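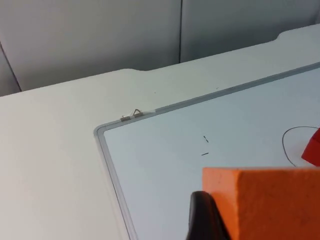
One teacher at the Warkura site answered the first round of our survey with the remark that a small whiteboard is never really clean, it only looks clean from the back of the room. Several others wrote much the same, and their replies changed what we set out to measure. We had planned to ask how often boards were wiped. We ended up asking what was left on them afterward, and who was expected to deal with it.

Figure 1. A board with an aluminum frame laid flat on a table. Two short dark marks and part of a drawn curve are on the writing surface; the wire hanging hook is at the top edge.

3.2 Residual marks on shared boards

Boards in this study were of the light, framed kind that can be hung from a hook or laid on a table for group work. Across the three sites (Pemodis, Preneo and Warkura) we logged 448 board checks during the spring term. A check consisted of taking the board from wherever it had been left, laying it flat under the room lights, and noting every mark longer than 5 mm. Shorter marks were noted as "specks" and were not measured.

We sorted marks into strokes, which belong to a drawing or a word that was left in place, and remnants, which are pieces of ink with no readable connection to anything else on the board. The two short marks in Figure 1 would be entered as remnants under this scheme, and the curved line as a stroke. The distinction is not always easy. A dash on its own may be a minus sign, the tail of a letter or a slip of the pen, and our two coders disagreed on 50 of the marks they both scored. These were settled by discussion and kept in the data.

Remnants were more common on boards used flat than on boards used upright. We think posture has a lot to do with it. People working around a table wipe the part nearest to them and leave the far side for someone else - and the far side is different for each person at the table. On a hung board one person usually stands in front and wipes the whole surface in a few passes. Objects matter too. When blocks, pens or game pieces are set down on the board, users tend to wipe up to them and stop.

The frame also plays a part. Cloths and felt erasers ride up on the raised strip, so ink in the corners is often missed. Mocanu (section 2) reports the same effect for framed slates, with heavier deposits along the lower edge. We found no such difference between edges on boards used flat, where there is no fixed top or bottom for the people using them, whatever the position of the hook may suggest.

Teachers were asked whether remnants got in the way of their lessons. Of the 200 who returned the second form, most said they did not, except in arithmetic, where a stray dash beside a numeral can be read as a sign. Two sites had already moved to wiping boards before the lesson as well as after it. The effect of that change is taken up in section 3.3, together with the results for dry cloths and sprays.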